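Início | Células | Checklists | Manutenção | Contato
Última atualização: Sep 24, 2024

Checklist de inspeção: célula Oren, dois braços

Preencher antes de energizar e repetir após troca de dedo ou de cabo. Itens marcados NC ficam abertos até nova verificação.

1. Dedos e almofadas
1.1 Abrir a garra por completo pelo painel Stalix. OK
1.2 Conferir relevo das almofadas nos dois dedos. OK
1.3 Limpar com pano seco, sem solvente. OK
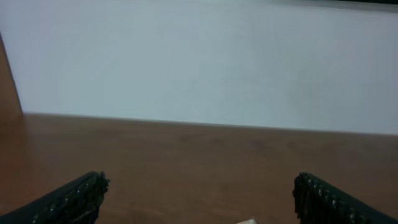

Item 1.1: garra aberta sobre a mesa, dedos com relevo na face interna.

Comentário: trocar o par inteiro quando o relevo sumir em qualquer ponto. Os dedos Fiadzo entram só como reserva.

2. Alimentação elétrica
2.1 Plugues inseridos até o fim. OK
2.2 Cabos fora do percurso dos braços. NC
2.3 Botão de emergência testado com os braços parados. OK

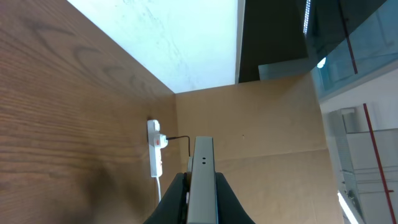 O aterramento foi medido na entrada do quadro e está dentro do limite da ficha. A fixação das réguas precisa ser revista a cada visita; a que fica na vertical, no painel de madeira perto do canto, tem um cabo preto saindo do plugue e passando por trás da garra. Prender esse cabo ao painel e refazer o item 2.2. Não usar extensão em série.

3. Câmera de punho
3.1 Lente limpa, suporte sem folga. OK
3.2 Imagem recebida no painel com os dedos à vista. OK
3.3 Sombra da garra sobre o tampo anotada na ficha. OK 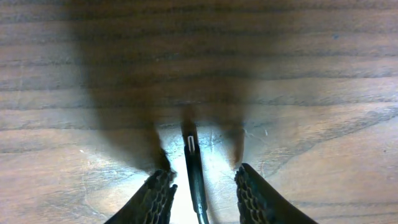
Item 3.3: garra vazia próxima ao tampo, com sombra difusa e área clara entre os dedos.

Comentário: reapertar o suporte se a imagem deslocar entre duas partidas. A calibração vale por 200 ciclos; o contador marcava 25 na inspeção.

4. Trabalho com os dois braços
4.1 Velocidade reduzida no primeiro ciclo. OK
4.2 Cartão metálico posicionado entre as duas garras. OK
4.3 Folga dos cabos de punho em todo o percurso. NC 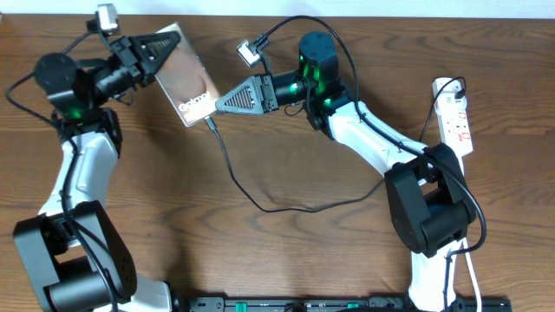
Dreletti comentou que a folga do item 4.3 deveria ser conferida com os braços estendidos e depois recolhidos, porque na posição de repouso o cabo sempre parece bom. Pediu também que o torque dos parafusos da base entre na ficha de December.

Pendências: 2.2 e 4.3. Liberada somente em velocidade reduzida.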